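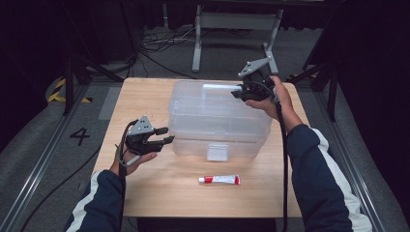
Section 5. Setting Up a Reading Plan

The Tadetti Study Library lets a parish, class or household follow a shared schedule of Scripture readings. Before you begin, sign in with the account used to register your copy of the Cordero Annotated Psalter or the Clendden Lectionary.

1. Open the Library and select Plans, then New Plan.

2. Choose a translation. Every reader who joins the plan will see this translation first, but each may open a second one beside it.

3. Enter a start date. Plans that follow the church year are offered from Mon 26 December; all other plans may begin on any day.

4. Select the number of reading days per week, either 5 or 7. If you choose 5, the remaining days are left open for catching up.

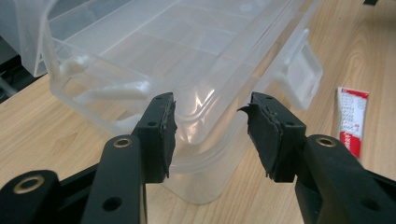

5. Under Notes, decide whether readers may see one another's comments. The default setting is Private.

6. Select Save, then Invite, and enter the e-mail address of each reader.

Note: Comments are limited to 2000 characters. Longer reflections should be saved as a Journal entry, which can be linked to a passage.

Caution: Changing the translation after a plan has started removes all highlights made in the first one. Notes and Journal entries are kept.

Printing the schedule

Open the plan and select Print. The Celtex typeface is used for both the schedule and the psalm headings - it cannot be changed in this edition. Large-print schedules run to 6 pages and should be printed on one side only. 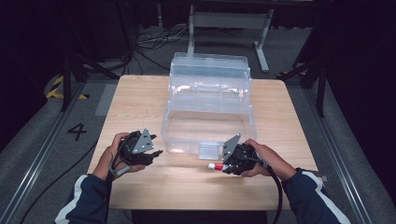
Clear storage box with latch, on tabletop.

To end a plan early, select Close Plan. Readers keep their own notes, and the plan moves to the Archive, where it may be reopened until the end of May.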